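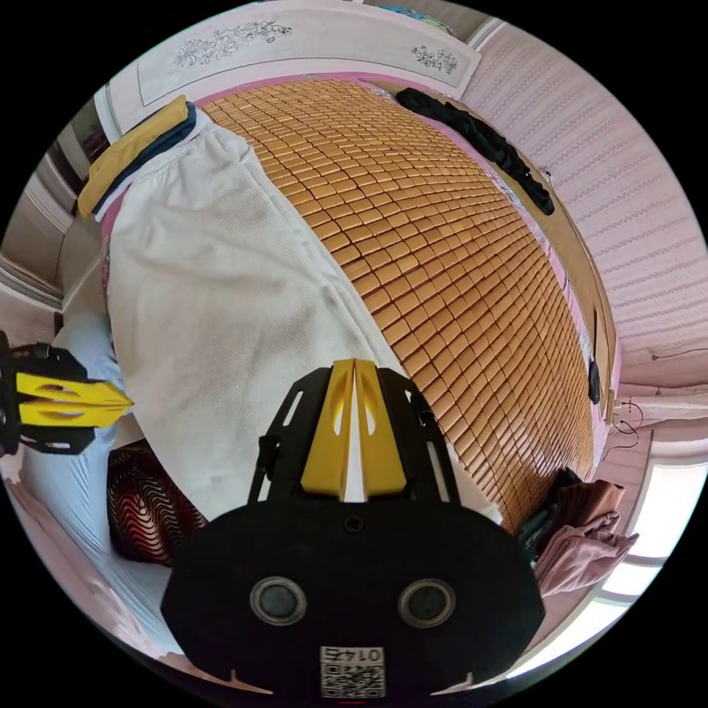

Fig. 9: Bed with a bamboo tile sleeping mat on top.

4. Putting the Lullside together

By now you should have every part out of its box and checked against the list in section 3. Good – the fun bit starts! The Lullside goes up in an evening, and most people find the second half goes much faster than the first. Two people are needed for steps 3 to 6. The rest you can do alone with the radio on.

Before you start

Build the bed in the room where it will live. Once the side rails are on, it won't go through an ordinary doorway, and it's heartbreaking to find that out at nine at night.

Clear a floor space as big as the bed plus a good stride on each side. Put down an old blanket or the flattened cartons to protect the floor and the finish on the rails.

Tools: the long hex key and the short hex key from bag A, a cross-head screwdriver, a spirit level and a pencil. Leave the power driver in the shed for this one. The threads in the legs are brass and they strip easily.

4.1 Headboard and legs

1. Lay the headboard face down on the blanket. The face is the side with no holes in it.

2. Push one leg into each bracket until it clicks. The two tall legs go at the head, the two short ones at the foot. They are marked H and F on the top end.

3. With one person holding the headboard upright, hook the left side rail onto its bracket. The rail should drop by a finger's width and stay put. If it wobbles, lift it out and turn it over, as the hooks point down.

4. Hook on the right side rail in the same way.

5. Bring up the foot panel and hook both rails into it. You now have a rectangle standing by itself, and it already looks like a bed!

6. Put in the bolts from bag B, one pair to each corner, 8 in all. Turn each one by hand until it bites, then give it three turns with the long key. Don't tighten any of them fully yet.

CAUTION: Keep fingers out of the brackets when lowering a rail. The gap closes quickly and the rail is heavier than it looks.

Note: If a bolt goes in crooked, back it all the way out and begin again. A drop of candle wax on the thread works wonders (this tip came from Gert Kekana in our Gukbridge workshop, and it has saved us no end of swearing).

4.2 Squaring the frame

This is the step people skip, and the one that makes the most difference to how quiet the bed is.

1. Run a tape or a piece of string from the top left corner to the bottom right.

2. Do the same for the other two corners. Both lengths should match.

3. If they don't, push gently on the longer corner and measure again.

4. Now tighten all the bolts with the long key, working across from corner to corner as you would with the wheel nuts on a car.

5. Lay the spirit level on each rail. Old floors are rarely flat, so turn the foot under any low leg until the bubble settles. Each foot winds out by up to two fingers' width. Past that point, put a wooden block under it instead.

4.3 Centre beam and slats

1. Drop the centre beam into the slots at head and foot. It goes in one way round only, with the printed arrow towards the pillows.

2. Screw down the middle leg until it just touches the floor, then a half turn more.

3. Unroll the two slat sets from the head end. Each is 67 cm wide and fits on one side of the beam, with the curve of the slats facing up.

4. Fix the first and last slat of each set with the short screws from bag C. The others are held by the webbing.

5. Sit down on the edge. Bounce a little! You're listening for clicks. A click from a corner means a bolt wants another quarter turn. A click from the middle nearly always means the centre leg.

CAUTION: The finished bed carries up to 186 kg, mattress and bedding included. Children should not jump on the slats before the mattress is on.

4.4 Mattress and bedding

Any mattress made for a standard double will do. Foam mattresses that arrive rolled need time to open out, so leave yours flat on the slats with the bedding off until the corners have risen. Overnight is usually plenty.

Leave a gap of roughly 40 cm between the bed and any radiator. Try to leave a hand's width behind the headboard too – it lets you get at the top bolts later on, and it stops the wall getting scuffed.

For warm weather, plenty of Lullside owners lay a sleeping mat over the mattress, and we're keen on them ourselves. If you'd like to try one:

1. Measure the mattress top first and choose a mat no larger than that. An overhanging edge will bend and crack sooner.

2. Wipe the mat with a barely damp cloth and let it dry completely before its first night.

3. Air it by an open window every week or so. Roll it up for storage and never fold it.

4. Most people put theirs away in October and go back to a quilted cover.

Note: Check the maker's own leaflet for cleaning. Some mats can be washed and some very much can't.

4.5 After the first month

Wood settles. Go round all the corner bolts once more with the long key, check the middle leg is still touching the floor, and look under the slats to see that no screw has worked loose. It takes less time than making the bed. After that, once or twice a year is enough.

If something squeaks

From the side rail: loosen the bolt, rub wax on the bracket, tighten again.
From the slats: slide each one a little to the left and right until you find the noisy one, then put a strip of felt from bag D under its end.
From the headboard: check it isn't touching the wall.
From the floor: sadly that's your floorboards, though moving the bed a little can help.

Missing or damaged parts

Write to Edeltraud Schwerdtfeger in spares at our Gukbridge address, giving the bag letter and the part number from the list in section 3. Bolts, felt and feet are sent free of charge for as long as you own the bed. Rails and panels are made to order, so please allow a little longer for those.

Keep both hex keys. Tape them to the inside of the left rail, near the head, where there's a shallow groove cut for them.

Section 5 covers the under-bed drawers.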